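Paid trial participants wanted: folding towels, repeatedly, for science (and a little for us)

Posted 06/02/2023 by Harpreet Chisholm, Favier

Favier makes the Karska, a pair of hand-held grippers that record how people handle soft things. We think it is ready to sell. Sheldon Turcotte, who has to write the manual, thinks it is ready to be argued with by strangers, and he has won. We are looking for 60 people to use it at our Gristthorpe unit before the kit goes on sale in April.

The work is cloth and baskets. You hold one gripper in each hand and do with it what you would normally do with your fingers, only slower and with more muttering.
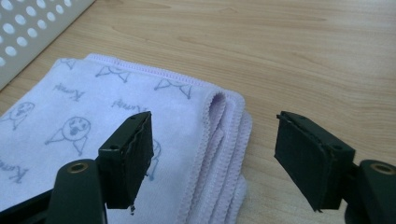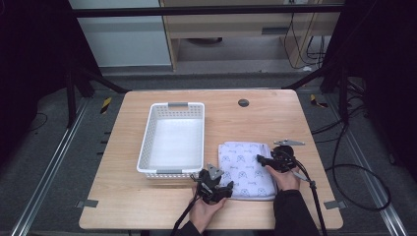
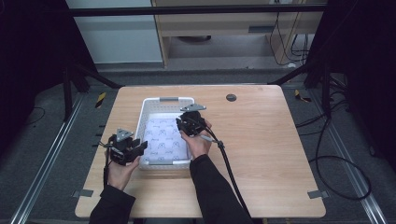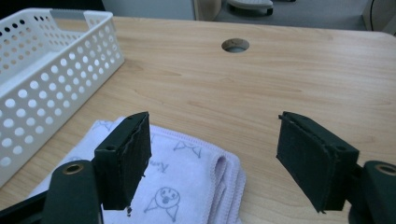 Sessions last 48 minutes, plus a sit down and a form. The form is long. Ravinder Kowalchuk wrote it and will not hear a word against question nine.

You should be over 18, have reasonable use of both hands, and be willing to tell us when something is annoying. Grip too stiff, cable in the way, wrist aching after ten minutes: all welcome. Experience with robots is no advantage. Experience with a large family's washing might be.

You needn't be good at folding. Solange Zacharias has done more sessions than anyone on the staff and her fitted sheets are still a disgrace.

We pay £60 a session, travel within reason, and tea. Biscuits depend on who got there first. Long sleeves are fine, dangling bracelets are not.

To apply, write to Zane Vaher at the Gristthorpe office quoting reference 897. Tell us which hand you write with, when you are free, and whether you have used a rival kit. If you have, we would like to hear what it did better, though perhaps not in front of Sheldon.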